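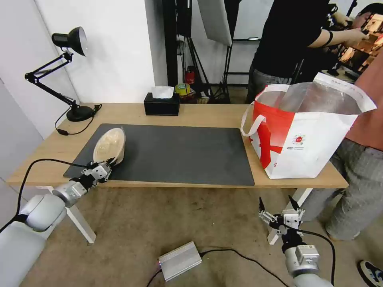
Slow worms and allotments - speaker notes, Kellstead evening talk

Start on time, 7.30. Lights stay up for the first part. Handouts are on the chairs, spare ones at the back.

Opening

Ask who has seen a slow worm on their plot. Then ask who thought it was a snake. Usually the same hands.

Slow worms are legless lizards. Three things to look for: they can blink, they have a flat notched tongue, and they can drop their tail. Snakes have no eyelids and don't shed the tail. The body is smooth and looks polished, and there is no obvious neck. Females are brown or bronze with dark sides, often with a thin stripe down the back. Males are greyer and plainer, sometimes with blue spots. The young are gold or silver with black underneath, and very thin.

They are protected by law in Britain. It is an offence to kill or injure one on purpose, and it is also an offence to sell them. Say this clearly but don't dwell on it.

The Kellstead site

The survey ran on the two lower fields, the old Howells ground and the strip by the railway at Sirkum. We put out 100 squares of roofing felt in March and checked them until the end of September. Felt warms up quickly and the animals go under it in the morning. Best checks were before ten on mild days with broken cloud. On hot days there was very little under anything.

Most of the records came from the Howells side. It has rough grass, a bank facing south and a lot of old compost bays. The Sirkum strip is mown short right up to the fence and we had only 5 records there all season, all of them at the far end by the brambles.

Pause here for the map. Point out the path between the two fields. Animals do cross it, but slowly, and one adult was found dead in a wheel rut in June.

What they eat

Mainly slugs, the small grey and white ones, and also worms, spiders and soft grubs. They are slow feeders. They take hold of a slug in the middle and work along it. Someone will ask whether they clear a plot of slugs. No. They help, and they do it for nothing, but you will still lose lettuces.

Slug pellets: metaldehyde has been banned outdoors in Great Britain since 2022. If anyone still has an old tub in the shed it needs to go to the council tip, not in the bin. Ferric phosphate is the usual replacement. My own view is that the less of any of it the better.

Compost heaps

This is the part people want, so don't rush it.

Slow worms use heaps for warmth and food. The females carry their young through the summer and give birth in late August or September, and a warm heap suits them well. Leave heaps alone from midsummer until early October if you can. If you must turn one, April or May is better, on a mild day, and use your hands or a fork held flat. Lift a layer at a time.

They spend winter underground, under roots and sometimes in the base of a heap. Don't dig out the bottom in January.

If you find one, cover it over again and work somewhere else. Never pick it up by the tail. The tail grows back short and stubby and it costs the animal a lot.

Other threats

Cats are the main one on our site. Strimmers next. Walk the grass first, cut high, then cut again the day after if you want it shorter. Netting left lying on the ground is bad for grass snakes as well.

The Rurnik bank

The plan is for a new bank on the Rurnik side in November. Rubble and logs in the bottom, soil over, turf on the north face, the south face left rough. The quote for the digger and the stone came to roughly 3000 pounds. We have half of it. Ask for help with turf cutting and pass the sheet round.

Questions - likely ones

Do they bite? Hardly ever, and it does no harm.
How long do they live? Twenty years or more in the wild is possible, longer in captivity.
Can I move some to my garden? No. Make the garden suitable and wait.
Will chickens take them? Yes.

Collect the sheets and the pens. Hall has to be locked by 9.30.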